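**Butitz pick-and-place arm with the Bisine soft-start kit — review after one season**
18 January 2022

I was asked to write this up for the other supplement packers on the list, so bear with the shop talk. We are a small repacking outfit. Capsules come in jars, get checked, and go out again in whatever the customer ordered. Phuthong sold us the arm in June on the promise that it would take over the hand sorting. List price was $3000, and we paid $2619 after the trade-in.

Setup went better than I expected. The manual is short and the bolts fit. The teaching software is clumsy, though, and it forgets a saved position if you rename the job. Support answered my first ticket the same day and my second one not at all.

### What it does all day

The job we gave it is the dullest one in the building: loose capsules on the counter, one bin, put them in. The brochure talks about 2000 picks a shift. We have never come close, and I'd like to meet the shop that has. Shiny round-ended capsules are hard for two stiff fingers, and the ones that end up against the side of the bin are the worst of the lot. 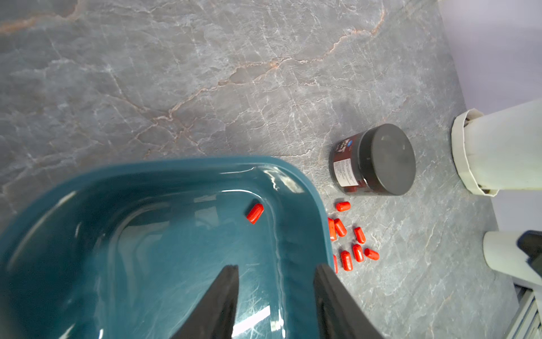

### What changed for the people

The sales rep kept saying "frees up your team." Our sorters used to sit together and talk while they worked. Now one of them stands by the arm, clears jams and pushes strays back where it can reach them. She says her hands hurt less and the day feels longer. I believe both.

No one lost hours, and I'll give management credit for putting that in writing. But the person minding the arm is on the same pay grade as before, with a login, a checklist and the blame when the count is off. If you buy one of these, settle that before it is bolted down. We didn't, and the argument is still going.

### Compared with the Daltilico

We had a Daltilico on loan before this. It was louder and slower, but anyone could stop it, move it and start it again after 20 minutes of training. The Butitz needs somebody who likes menus.

### Verdict

- Build: good, no complaints
- Fingers: fine for boxes and bottles, poor for capsules
- Software: needs another year
- Labor saved: some, mostly on long runs of one product

I would not buy it again for this job at this price. For bottles I might — ask me once we've tried the wider fingers, which are on back order.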